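Prindlow two-arm teaching kit, reviewed after a month of dishes

We bought the Prindlow kit in January to record demonstrations for one job: getting cups and glasses in and out of a dish rack. You steer both arms by remote control, the software logs every move, and the recordings go to whatever training code you use. I used it most working days, with Veronika Lehner taking the other shifts.

Setup took us 4 hours. The manual skips a step when pairing the second controller, so pair the left one first and restart before you do the right.

Steering is good. The lag is small enough that I stopped thinking about it on the second day. Closing the grippers is another matter. The trigger has a dead zone at the start of its travel and then moves too fast, and there is no force feedback at all. With glass you watch the fingers and go slowly. Mugs are easier if you come at them from above.

Handing a cup from one arm to the other is the hardest thing to teach. Veronika needed three sessions before her handovers were worth keeping. I needed more.

The recording software, Bokinard, is plain and stable. It crashed once. Deleting a bad take needs eight clicks, and you will have a lot of bad takes. I would also like a foot pedal for start and stop.

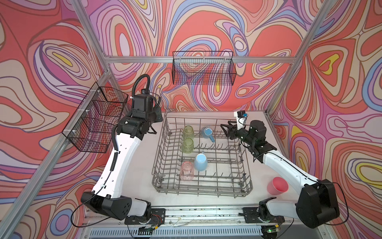
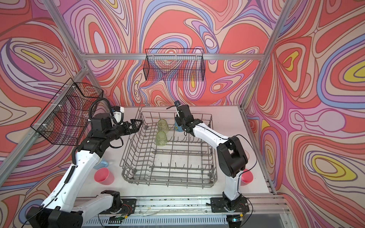

Support answered both my emails within a day. The replacement trigger spring they sent did help a little with the dead zone. I'd buy the kit again for rack work, but I wouldn't use it for anything that has to be squeezed gently.

Comments (3)

Ghassan Sayegh
Same trouble with the triggers. You can change the curve in the settings file.

Emil Thaler
Does it export single arm takes?

Muireann Keane
Emil, yes, but only one at a time.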